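Two arms and a bag of shopping: the shared workshop build, May

I was asked to put up a page about the arms because I was the one who kept saying they wouldn't work. Fair enough. Reynaldo Manalastas and Mark Anthony Enriquez started on them over the winter at the Panganiban workshop, and the plan is that the pair will pick up packets of dried food and put them on a shelf. I can do that myself, and so can most people over the age of three, but I've said that often enough at the bench and I'll try not to go on about it.

The members' newsletter called the project "our kitchen robot". There is no kitchen. There is a table, a shelf and a great many evenings.

Reynaldo wanted soft toys for the first tests because they forgive a bad grip. Imelda Catacutan said that anything can pick up a soft toy and that we should use something that slides about and crackles. She was right, and it's also the reason the job got so much harder. Flat pasta packets have a stiff part and a floppy part, and a good grip on one end tells you very little about the other. Clear film next to printed film doesn't help the software much either, as far as I can tell from the swearing.

The control program is called Dumby. Mark Anthony named it and now regrets it, as it's on all the folders. You teach it by moving the arms through the job by hand, over and over, and then it has a go. We set ourselves 60 teaching runs before letting it try anything alone. I thought that was a lot. Keith Bramwell, who has built more of these than the rest of us, thought it was nowhere near enough, and went home.

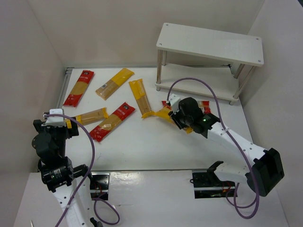
What bothers me is how easily a good evening gets talked up. On the first Friday we kept a proper tally, the arms got 21 packets onto the shelf out of 70 tries. By the time the story had reached the Sarkine group across town it was "they're stacking shelves over there". A packet balanced half over the edge went down as a success too, until Imelda changed the rules: it has to be on the board and stay there after the gripper lets go. The next tally was worse, and I trusted it more.

Danilo Dimaculangan does the wiring and would like it known that the cables are his best work. I have no complaint about the cables. My complaint is with the grippers, which we bought second-hand through Fimum with no paperwork. They close well enough on a box. On thin film they tend to push the packet along the table first, and whether you get a pinch or a chase depends on how it was lying to begin with.

Still to do: softer pads for the fingers, a second go at the shelf position (six different people have moved it and all of them say it was fine before), and a run where somebody other than Reynaldo lays out the packets. He denies putting them in the easy places. I've asked for that one three times.

Mark Anthony has his own list and it's longer and more cheerful than mine. If the pads make a difference I'll add the new tally to this page, whichever way it goes – Imelda has the notebook.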